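How do I get dark stains off old stainless flatware?

Posted by Randa Atallah, 2023-02-04

I moved into a rental in Bunley in September and have been using a set of stainless flatware that came from my aunt. It was fine for years at her place. Since the move, the knives and some of the forks have brown spots near the base of the blade or the tines, and a few of the spoons have a rainbow tint that doesn't wash off. I run them in the dishwasher with the normal tablets, heated dry on. The water here is hard. I already tried a longer cycle and a different tablet and saw no change.

I don't want to scratch them. Is this rust, and is the set ruined? Also, is there a way to tell what grade of steel it is? There are no numbers stamped on the backs.

3 replies

Suha Abou Jaoude

The set is not ruined. Brown spots on knives are very common because knife blades are usually made from a harder steel that holds an edge but rusts more easily than the steel in spoons. The spots sit on the surface and come off.

Make a paste of baking soda and water, rub it on with a soft cloth, rinse, and dry right away. If the spots stay, use a powdered cleanser made for stainless — the kind with oxalic acid in it. Wear gloves, leave it on for a minute at most, and rinse well. Always rub along the length of the piece. Don't use steel wool, and don't use chlorine bleach for anything near flatware.
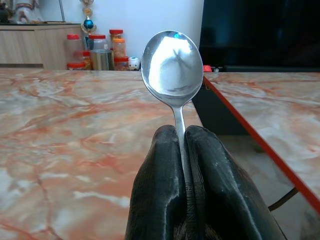 The rainbow tint is a different thing. It comes from heat or from minerals in the water. Wipe the piece with a cloth dampened with white vinegar, then wash it with dish soap and dry it. I do mine a couple of times a year and it takes less time than unloading the dishwasher.

For the future, turn off the heated dry and open the door when the cycle ends. Keep the flatware away from aluminum pans in the same load. Salty or acidic food should be rinsed off if the machine won't be run until the next day.

As for the grade, a magnet will give you a hint. 18/10 and 18/8 usually hardly pull at all, and 18/0 pulls strongly. It won't tell 18/10 from 18/8. Knife blades will nearly always stick, so test a spoon.

nimri2431

just buy new ones, flatware is cheap

Fundcombe Phil

Agree with the first reply on the vinegar, but don't soak them overnight in it. I did that with 6 forks and they came out dull and stayed that way.

Check your dishwasher too. If the plastic is worn off the rack, the bare wire rusts and the rust ends up on whatever is next to it. Mine was doing that for months before I looked. You can get a small bottle of rack coating at the hardware store, the one in Nikville carries it. Let it dry for a full day before you run the machine.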